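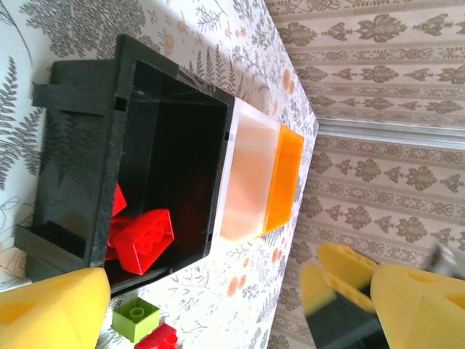 Section four: getting your first cards onto the reading board

I read a lot of memoirs, and for years my notes on them were a mess, so when I started writing this guide to the Zerka reading journal I wanted this bit to be the one I could have used myself. By now you should have the journal installed and an account set up (that was section three). What you need next is a book you've finished, or nearly finished, and whatever you scribbled while reading it. Don't sort anything first. Tip the lot into the Inbox, which I think of as a deep black storage bin with three red building bricks at the bottom — you can't see much in there and you don't need to, as long as you can reach in and pull a brick out.

1. Open the journal and choose New Book from the left-hand menu. Type the title and the author. I've used Salt on the Stairs by Adwoa Amegashie, a family memoir I read in May and am still going on about to anyone who'll listen.

2. Press Inbox, then Add Notes. Paste in everything you have. Each blank line starts a new card, so check your spacing before you press Save.

3. Pick one card and drag it onto the board. It will turn blue while it's moving and go back to white once it lands.

4. Double-click the card and fill in the page number. If you're reading on a Lerkero e-reader, put the location number in instead and tick the small box marked Location.

5. Give the card one tag. I use Childhood, Work, Family and Money for nearly every memoir, plus a Doubtful tag for scenes where I don't quite believe the writer (there's always one!).

Note: the Inbox holds 100 cards per book. I've only hit the limit once, on a very long political life that I didn't even like.

Note: page numbers don't carry over between editions. My hardback of Salt on the Stairs has the funeral chapter on page 97 and the paperback doesn't, which caused a fair bit of muttering at our book group.

Caution: Clear Board removes the cards for good. Clear View only hides them. The two buttons sit side by side and I have pressed the wrong one — 40 cards gone, and no undo. Go to File, then Save a Copy, before you touch either.

6. When you have a few cards up, press Draft Review. The journal lines them up in page order down the left side and gives you a blank sheet on the right. Start typing wherever you like. I usually begin with the scene I remember best and leave the plot summary until I can't avoid it.

7. Press Save. Drafts are kept for 14 days unless you tick Keep, so tick Keep.

If your cards come out in the wrong order, go back to step 4 and look for one with no page number. Importing old notes from Wong or Hoston files is covered in section five.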